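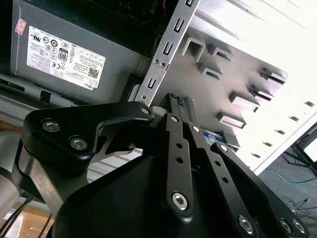 Cell Operator, Desktop Teardown
Fevesow, Line 2

Fevesow takes apart retired office desktops for parts and metal recovery. Since April, robot arms on Line 2 have done part of the drive and power supply removal that bench staff used to do by hand. The bench technician role on this line is replaced by the post below. Pay grade is unchanged.

Duties
Open cases and set them at the cell. Clear cables the gripper can't reach past. Watch two arms, stop them on a fault and finish the unit by hand.
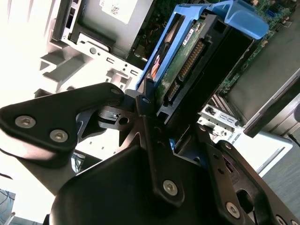 Log each drive by serial number before it goes to wiping. Report failed grips to Omar Zein, cell engineering.

Requirements
One year of PC repair or teardown work. No programming. Training is 416 hours, paid at full rate.

Current bench staff are considered first. Apply to Archana Mittal, Personnel, by 28th November, quoting post 1293.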